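The Grey Tub Theory of Tidying

Areti Mavromatis has a rule about the bottom of a bin. If you can't see it, you don't own the stuff, the stuff owns you. She says this while sitting on her kitchen floor in Ramberg, in socks, with a salad spinner in her lap.

It's a Monday. Bin day for the whole street, and she's been up since before the trucks.

Mavromatis sorts other people's cupboards for a living. Utensil drawers mostly. The third drawer down, the one with the chopsticks from takeaway and the melon baller and that plastic thing nobody can name. She started with her aunt's place, then her aunt's neighbours', and now there's a waiting list and a ute with a dodgy tailgate.

Her method is nearly embarrassing. One big tub. Straight sides, flat floor, grey if you can get it. Everything from the drawer goes in. Then most of it comes back out again until there's only a handful left on the bottom, spread out, not touching if you can help it. You look at that lot for a bit. You decide.

"People want labels," she says. "They want the little jars. I say put the jars down, love, get a tub."

Why grey? Colour, she reckons. An orange cup in a white cupboard full of other cups is just a cup. Same cup on its side on a grey floor and you suddenly know if you like it. She's tried it with a green tub (hopeless for anything with a green handle) and a clear one, which showed the carpet through and made her feel seasick.

The tub she swears by is a Bukedell, $23 at the hardware place out on the Dridberg road, and hers has been dragged across so many tiles that the bottom's gone cloudy with scratches. Doesn't matter. She distrusts a clean one.

We did my drawer. I'd been putting it off, I'll admit, and it took 20 minutes just to get it unstuck, there was a whisk jammed up the back. In it all went. Spatulas, a bottle brush, birthday candles, 2 identical peelers. Mavromatis doesn't comment while you're doing it. She makes tea and looks out the window.

The picking out is the bit she's fussy about. One thing at a time, by the handle, and you hold it over the tub before you move it anywhere. No scooping. Scooping, she says, is how the rubbish gets back in, and I beleive her, because I scooped, and the peelers went back in the drawer together.
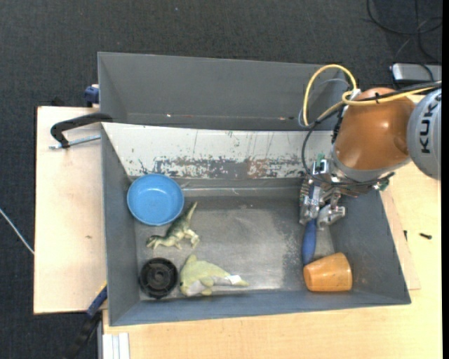

Down to the last few: a blue handle gripped above an orange cup in the corner of the tub.

Then there's the question of where it all goes. Keepers go back by how often you reach for them, front to back. Never by type. She's firm on this and has fallen out with a Koutsoukos catalogue over it -- the one with the bamboo dividers, a slot for every kind of spoon. Who stirs with a slot, she wants to know.

The rest goes in a cardboard box by the front door. One week. If you've gone digging in the box for something, it's earned its place back. I went in for the bottle brush on the second night. The candles are still there. So is a garlic press I was sure I loved.

Not everything gets solved. Lids, for instance. She has no theory of lids. Hers live in a washing basket on top of the fridge, and she waved me off when I asked.

She did leave me the tub for the weekend, on loan, with instructions to try the bathroom. I've done the top shelf so far. Found 101 hair ties, a thermometer and one of my mum's earings.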